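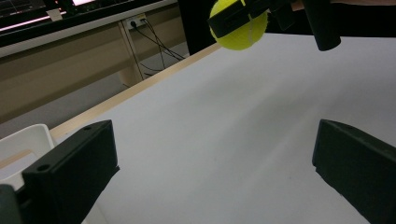

## Storing tennis balls: open tub or sealed?

**brustside_lob** wrote:

I've got a box of part-used balls in the spare room and want to sort them out before August, when the club sessions start again. At the moment they live in whatever is nearest. I keep one on the desk and it spends its life rolling towards the edge, so a container of some sort is needed there too.

Two questions. Does an open plastic tub do any harm to the felt or the bounce? And is it worth paying for one of those pressure tubes? The Plemura one seems to be the usual choice, but it's not cheap for what it is.

**gritcourt** wrote:

Open tub is fine for anything you've already played with. Once the can is opened they start going flat and a lid won't stop it. Keep them out of direct sun and off the radiator and that's your lot.

**marrow112** wrote:

Disagree with the above. A pressure tube does work if you put the balls in straight after playing. I've had a Plemura for two seasons and my balls last a good deal longer than they did. If you leave them on a shelf for a month first then yes, you've wasted your money.

**gritcourt** wrote:

I said anything you've already played with, meaning the old ones. I'm not arguing about new balls. He's got a box of part-used ones.

**marrow112** wrote:

Part-used could mean one set. You'd still get some benefit.

**hedge_end** wrote:

For the desk or the table I'd use a small plastic storage bin, the off-white kind with rounded corners and a slot at the end for your hand.

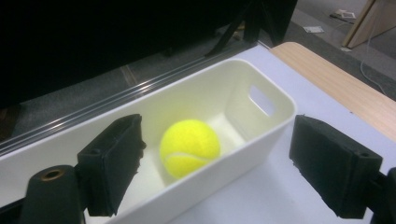
You want straight sides or near enough, and a flat floor. I had a shallow basket before and the balls came over the top every time I moved it. A bin that size goes on a shelf as well. Mine is a Durutex and it's been fine, though the rim on the first one split when I stood on it.

**brustside_lob** wrote:

Thanks. Do you put a lid on yours?

**hedge_end** wrote:

No. Mine didn't come with one. I lay an old tea towel over it in winter because the room gets dusty and the felt picks everything up.

**oldnet1708** wrote:

Be careful with lids if the balls have been out on a wet court. I shut a load of damp ones in a box over winter and they smelt terrible by spring. Had to throw the lot. Let them dry out on newspaper first, overnight at least.

**gritcourt** wrote:

Agree with that. Damp does more harm than air.

**marrow112** wrote:

They also get heavy and you can't feel it until you hit one. I'd bin anything that's been soaked through, drying or no drying.

**oldnet1708** wrote:

Bit wasteful. Soaked ones are still good for the dog or for practising serves. I keep mine in a separate tub with a strip of red tape on the end so they don't get mixed up with the decent ones.

**brustside_lob** wrote:

That's a good idea, the tape. I'll get two bins then, one for the table and one for the old stuff, and see whether I can find a second-hand tube for new cans. Has anyone used the Begay tube? There's one going locally.

**marrow112** wrote:

Check the seal before you hand over any money. On mine the rubber ring had gone hard and I couldn't get a replacement. The Plemura rings you can still get.

**hedge_end** wrote:

Measure your shelf before buying the bins as well. Mine sticks out over the front and I catch my elbow on it.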